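Wamberg Opens Cooking Safety Grants to Renters in 8 Counties

Tue 9 January

WAMBERG - The Wamberg Housing Fund will begin taking applications this week for a grant that pays for kitchen ventilation repairs in rental homes. The grant covers range hood repair, duct cleaning and replacement of worn filters. Renters in 8 counties can apply with written consent from the property owner.

The fund has set aside money for 1,215 homes in this first round. Repairs will be carried out by Jisent, a heating and ventilation contractor selected in November after an open bid.

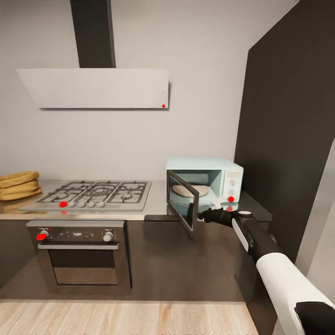
Each household may receive one visit. The contractor will check airflow, clean or replace filters, and inspect the duct run to the outside wall or roof. Homes with no outside vent will be referred to Bratamier, the fund's partner for larger building work. Those jobs are paid for under a separate budget and may take longer to schedule.

Applicants do not need to show proof of income. Buildings with more than 30 units are not eligible in this round. Owners may not raise the rent on the basis of work paid for by the grant.

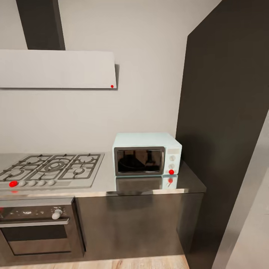

Range hood above a gray kitchen countertop.

Application forms are available at the Wamberg office and at Idahosa branch libraries. Completed forms may be dropped off or mailed. Households will be told of a decision by letter within 30 days.

About the Wamberg Housing Fund
The fund supports repairs in rental homes and publishes a free maintenance guide for renters, mailed each year to 4,000 addresses.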